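Nermin Erdem on the watch she can't stop talking about

I rang Nermin Erdem on Saturday morning, Oct 31, 2020, meaning to keep her for ten minutes. We were still going an hour later, and my tea had gone stone cold (my own fault, I kept asking about straps).

Nermin looks after wearables at Zustar, and if you read this site you'll know why I wanted her. The Pesta, their first smartwatch, has been leaking all over the place, and half of what's out there contradicts the other half. So which half is right?

"The round one is real," she told me, laughing. "The square one was an old case we dropped. I've no idea how that photo got out."

The name is real too. I'd seen Grakix mentioned in a few places and assumed it was a second watch, but she says that's the software. It's their own, built from scratch, and it'll run on the Pesta from day one. I asked whether that worried her, with so few apps ready.

"Of course it does! We have 443 watch faces and not nearly enough apps. People love faces, but you can't pay for your lunch with one."

I liked her for saying that. She was just as open about the battery, which is 300 mAh and gives her roughly 2 days if she leaves the always-on screen off. With it on, she charges every night like the rest of us.

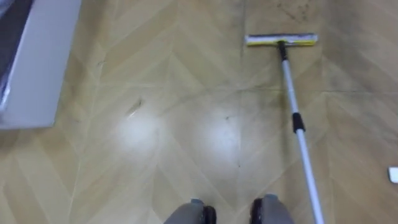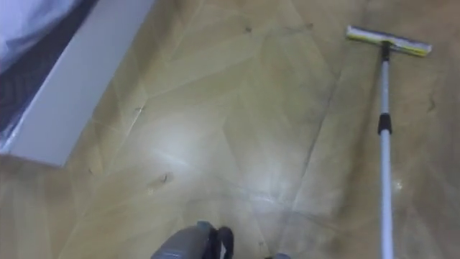
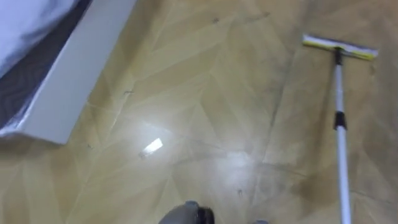 Pale wood-look floor, laid in a pointed pattern.

Straps, swimming and the price

Back to those straps, then. They come from a small firm called Mahasneh, there are five colours at launch, and they use a standard pin, so your old ones should fit if the width is right. "I fought for that," Nermin said. "I've got a drawer full of straps at home and I wasn't going to bin them."

You can swim with it, but she wouldn't take it diving. There's no speaker, so no calls from your wrist, and she sounded a bit sore about it. "Next time," she said, and then wouldn't say when next time might be.

She wouldn't give me a price either, and I did try twice! All I got was that it'll be announced in November, along with the countries it's going on sale in. I've asked for a review watch and she's promised me a green one.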